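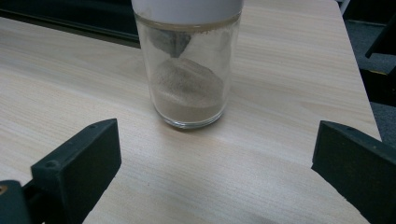

Progress report to the Durnley fund: hand-held gripper equipment, second period

Spending to the end of March stands at 1,158 against the 1,198 released for this period. The balance is held for replacement finger pads, which we had expected to buy sooner.

The grant has paid for 2 hand-held grippers, both supplied by Kisto, and for the cabling and marker plates. Table and shelf tasks are now recorded with one gripper in each hand. The task list has 7 items, mostly small household containers that have to be picked up, moved or set on a rack. 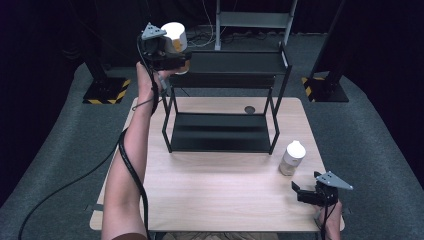 Two-handed shelf task at the Jisteddale workspace, with a cup held above the upper shelf.

Cabling is the main open point. The present leads run along the operator's arm and down past the table, and operators report that they tire sooner with them on. We have asked Kisto for a price on lighter leads and will send it on when it arrives.

We looked at buying a third gripper as a spare and decided against it for now. A set of spare fingers and screws costs much less and covers the faults we have had so far – all of them at the fingertips.

For the next period we ask the fund to agree to two changes:

Move the unspent balance to the spare parts line.
Put off the second table until the Lapiņa site has confirmed its floor space.

No change to the overall total is requested. The parts order can go out in the week we hear from you.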